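Home | Stories | Poems | Submissions | About

The Table at Number 36

By Beatrice Lukumay
June

Godfrey Kimaro had sold the chairs first, then the bed, then the two lamps his sister had given him. By the second week of the month the flat above the Sirgate bakery held a mattress, a suitcase, a radio and the table.

The table had been advertised since the spring. He had asked 200 pounds for it, then less. People wrote to ask the measurements and did not write again. One man came up the stairs, knocked on the top with his knuckles, said it was a big thing for a small room and went back down.

"You could leave it," said Pendo Lema, who had the flat below and the only spare key. "The next people will want a table."

"The next people will have a table."

"Then they'll have two."

He had bought it the year he came to Plorkunthorpe, from a shop that was closing. It had taken three of them to get it round the bend in the stairs, and Njoroge Mwaipopo had lost the skin off one hand and talked about it all through supper. They had eaten standing up that night as there was nothing to sit on. Later there were chairs, and people in them. Ashraf Ouali did his accounts at the window end for most of a winter when his heating was off. Pendo's boy learned his letters there, pressing hard, and Godfrey had put newspaper under the page.

He wiped it down after breakfast on the last morning. He used warm water with a drop of washing-up liquid in it, then a dry cloth, going with the grain as his mother had taught him to do. Pendo had carried up a few of her own things so that he could make himself a hot drink before the van came, and he worked round them and left them standing at the far side. When he had finished he stood back against the sink and waited for his tea to cool.

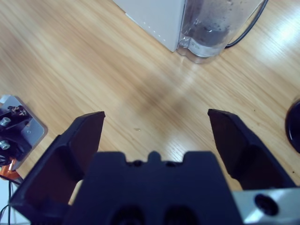
The table in the light, with the clear jug at the far side.

The light showed everything. He had thought the top was all one colour, but there were darker lines in it that he had never looked at, and he followed one of them with his finger until it ran out. He looked for the place where Njoroge had put down a hot dish and couldn't find it. He had been cross about that for a week.

At ten o'clock Pendo came up with a paper bag from the bakery.

"Van's late," she said.

"It's coming from Paltik. There's the bridge."

She put the bag on the table, then picked it up again and looked underneath for grease.

"It's only a table," Godfrey said.

"You've just cleaned it."

They ate the rolls over the sink. She told him the boy had an interview and had borrowed a tie for it, and that the tie was brown. Godfrey said brown was all right. He went to the suitcase, undid the strap and found her a blue one.

When the van did come the driver took the mattress down on his own and came back for the rest. He looked at the table and then at his sheet of paper.

"That's not on here."

"No," said Godfrey. "It's going downstairs. If you'd take the other end."

Pendo said she had no room for it. She said so again on the landing, and again at the bend in the stairs, walking backwards in front of them with her hand out to keep it off the wall.

Recent stories
The Ferry Clerk
Room 2114
What Ashraf Kept
A Coat for the Wedding

Previous | Next | Back to top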